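Choosing and Testing a Background Colour for Printed Notices
Guidance for staff and member groups, Sitance Print and Display Service

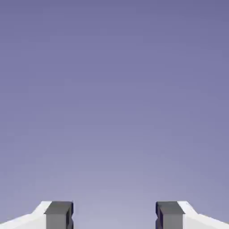
A soft lavender gradient, deeper at the top and paler towards the bottom.

Notices produced for display in Sitance buildings must be readable by all visitors, including those with reduced sight. The steps set out in this guide apply to posters, door signs and leaflets. They do not apply to safety signs, which are supplied ready made and must not be altered.

Before you start

You will need the final wording of your notice, the size at which it will be printed, and access to a colour printer. Wording should be agreed with your department first. Changes made after a proof has been signed will be treated as a new order.

Step 1. Choose one main colour

Select a single pale colour from the house range. Strong reds and greens should be avoided behind text. Where two notices will hang side by side, use the same colour for both unless they concern different services.

Step 2. Decide between a flat colour and a gradient

A flat colour is suitable for most notices and is required for anything smaller than A5. A gradient may be used on larger posters, provided that it runs in one direction only and stays within one family of colour. Gradients that pass from one colour to another, for example from blue to orange, will be returned.

Step 3. Place the text

Set the body text at no less than 12 point. Dark text should sit over the lighter part of the gradient. If a heading must be placed over the darker part, check it separately, as a text colour that reads well at the foot of the page may be weak at the top. Do not change the text colour partway through a sentence.

Step 4. Check for banding

Smooth colour on a screen may print as a series of visible stripes. Print one copy at full size and view it in daylight and again under the lights of the room where it will hang. If stripes can be seen at arm's length, save the artwork again at a higher quality setting and repeat the test. Should they remain, change to a flat colour.

Step 5. Test in black and white

Many leaflets are later photocopied by readers. Make one black and white copy of the proof and read it from start to finish. Any word that cannot be read without effort must be moved or set in a darker colour.

Step 6. Submit the proof

Send the signed proof with the order form. State the paper required: Skudar matt for indoor posters, or Lindqvist coated for entrances and covered walkways. Matt paper is preferred wherever a notice faces a window. Orders of more than 2,000 copies are printed at the Kulano site and need a longer period for delivery. Orders for the April programme should be marked as such on the form.

Questions about the house range may be sent to Najwa Geagea, Print and Display Service, Room 68. Sample cards can be borrowed from the same room before noon and should be returned in the sleeve provided.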